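Totley Unload: bimanual dish handling with a plan-ahead second arm

README and data card, release 7

Welcome, and thanks for stopping by! This repository holds the demonstrations, the training code and the evaluation scripts for our work on two-armed dish handling between a dishwasher and a drying rack. We have tried to write down everything we would have wanted to know when we started, so please forgive the length. If you only want to load the data, skip down to Getting started.

What the project is after

Most two-armed policies we tried fell into the same habit. One arm did the work while the other hung in the air until its turn came, and a job that should have been quick took nearly twice as long as it needed to. We wanted the arms to overlap, so that one could be placing a dish while the other was already getting ready at the dishwasher. Our method, which we call Brimar, gives each arm its own short-horizon policy and lets the two share a small summary of what each one plans to do next. The summary is only 18 numbers long, and it is refreshed at every control step. We had a much bigger one at first and it made things worse – the arms would copy each other's hesitation and both slow down over the sink.

The two camera views that follow come from the kitchen setup, with the drying rack set into the counter on the left and the dishwasher open below the counter on the right.

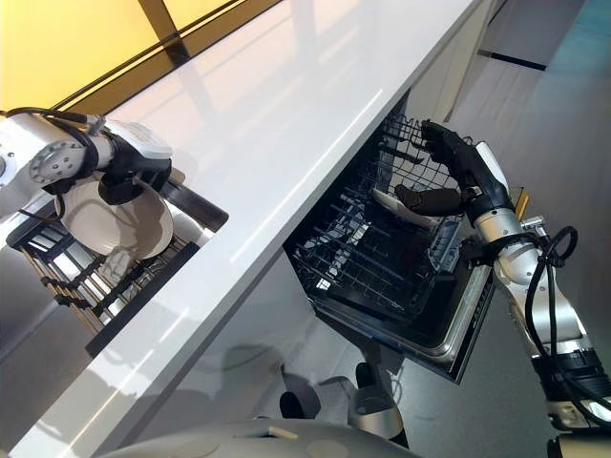
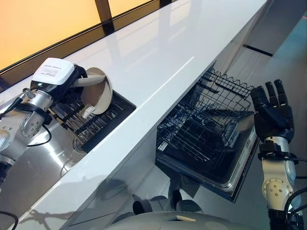
What is in the data

The release has 2157 demonstrations, all teleoperated, and every one of them is stored as a single episode with both arms' joint positions, the hand commands, the head camera stream and a short text label. The labels are plain sentences such as "put the plate in the drying rack". We kept the episodes where the operator fumbled and recovered, and marked them with the recovery flag, as they turned out to be a real help in training. Episodes where a dish was dropped are in a separate folder called drops, and they are left out of the default split.

A further 176 episodes are held out for evaluation. Please don't train on these, even a little! The split file is fixed, and the loader will print a warning if it finds any overlap.

What we found

Sharing the summary helped most with plates, where the placing arm has to line up a thin edge with the rack and the other arm has plenty of time to prepare. Bowls were harder. A bowl can settle at several angles and still count as placed, and the policy sometimes kept nudging one that a person would have left alone. Utensils are still the weak spot, and we would be very glad to hear from anyone who does better on them.

Getting started

Unpack the archive into a folder called data, then run setup.sh and load_check.py in that order. The check reads one episode from each shard and tells you which shards are missing. Training settings are in configs/brimar_base.yaml. For the single-arm baseline use configs/esfahani_single.yaml, named after the Esfahani controller it is built on.

Known problems

Polished surfaces throw reflections of the arms back at the camera, and policies trained on this data alone may not carry over well to a matte counter. Cable routing near the wrists also changed between releases, so expect small differences in how the arms look from one shard to the next. Timestamps in the oldest shards drift a little, and align.py fixes most of it.

License and contact

The data and code are free for research use under the Amesier Research License, included as LICENSE.txt. Bug reports are best opened as issues in this repository, with the episode number and the config file you were using.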